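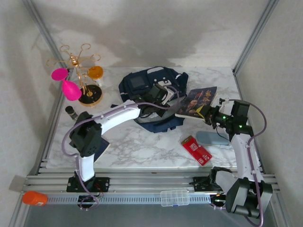

Trying Out the Gukomeo Two-Arm Kit: Our Term Report

7 March 2021
By the Bralden project group, second year

When our department told us we could spend the term with the Gukomeo tabletop kit, we were thrilled, and I think a few of us pictured it tidying our rooms by the end of the month! It didn't quite get that far, but we learned a great deal, and we hope this report is useful to any group thinking of asking for one next year.

The kit is sold as a pair of arms that share one front rail, with a black gripper on each, and it comes with the Delotix software for recording and replaying movements. Our department paid $3582 for the set, cables and shipping included. Putting it together took us two long afternoons, mostly spent on the rail, where the bolts have to go in before the end pieces (we found that out the slow way, and had to take the whole left side apart again).

We gave ourselves one job to study, which was handling a soft bag and the ordinary small things a person might keep near it, like a book or a makeup sponge. Rigid blocks are what the manual uses for all its exercises, and the arms are very good with those. A cloth bag is another matter. It sags and folds over on itself, and the opening is never in the same spot twice. In February we ran 408 attempts at reaching into the bag and lifting something out, and 27 of the first 70 went well enough to count. The later ones were better, once we slowed the wrist down and stopped asking the arm to come in so steeply.

Books were easier than we expected if they lay at an angle to the rail, and quite annoying if they lay flat and square to it. Sponges were a pleasure from the first day, as they forgive a grip that is a little off.

Now for the grumbles. The cables are a bit long for our taste and need watching when an arm swings wide. The Delotix screens are friendly, but saving a recording takes four clicks where one would do, and the help pages still describe an older menu. We wrote to the support desk twice and had a kind, clear answer both times.

Would we choose it again? Yes, for a group of three or four with a whole term to spend. For a shorter course we would borrow the smaller Costa single arm, which we used last year and which is ready to go in an hour.

Recent reports
Costa single arm: one year later
Getting started with Delotix recordings
Building a line follower from spare parts
Notes on choosing a term project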